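Ferkton Helpdesk
Ticket 200-38: Basement heating, Villa building
Opened by: Sveva Mazza
Assigned to: Carmela Morelli
Status: Reopened

Sveva Mazza, 7:40 am
The Eltari thermostat in my apartment reads 30 degrees. Celsius would be nice, but I have the setting on Fahrenheit and I can see my breath. The radiator makes one clank an hour, I assume to show willing. I have moved on to outerwear.
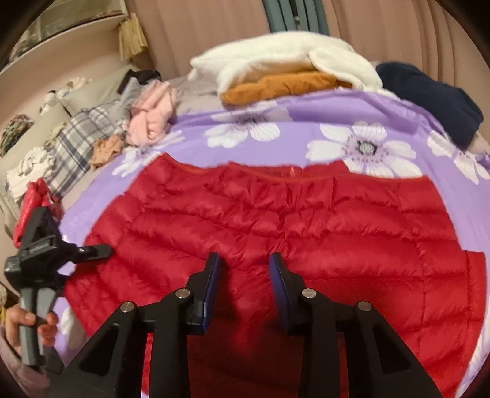 Attachment 1: current heating system, red, quilted

Carmela Morelli, 9:15 am
Thanks, Sveva. Please hold the two arrow buttons until the screen goes blank, then let go. Also check that the radiator valve is open. Counterclockwise is open.

Sveva Mazza, 9:50 am
Valve was open. Closed it, opened it, apologized to it. The screen went blank and came back with "E9," which the manual lists as "see dealer."

Carmela Morelli, 11:05 am
E9 means the thermostat has lost the boiler. The Enemmont controller in the basement was replaced in August and all the apartments had to be paired again. Yours is on the list as done. I have a feeling about that list.

Sveva Mazza, 11:20 am
So do I. I'm keeping the backup within reach.

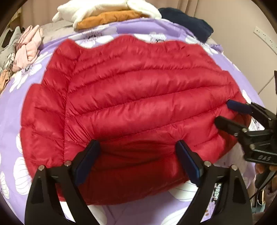
Attachment 2: backup heating, on the bed

Carmela Morelli, 2:30 pm
Went down to the controller. Your apartment was paired to the laundry room, which has been getting whatever you asked for. Moved it to the right zone. Give the radiator 38 minutes before judging it.

Sveva Mazza, 3:25 pm
Radiator is warm. Screen says 64. Closing.

Sveva Mazza, 8:10 pm
Reopening. It's nearly 90 in here and the down arrow makes it go up.

Carmela Morelli, 8:25 pm
Turn the valve clockwise for tonight. I'll bring a new thermostat in the morning.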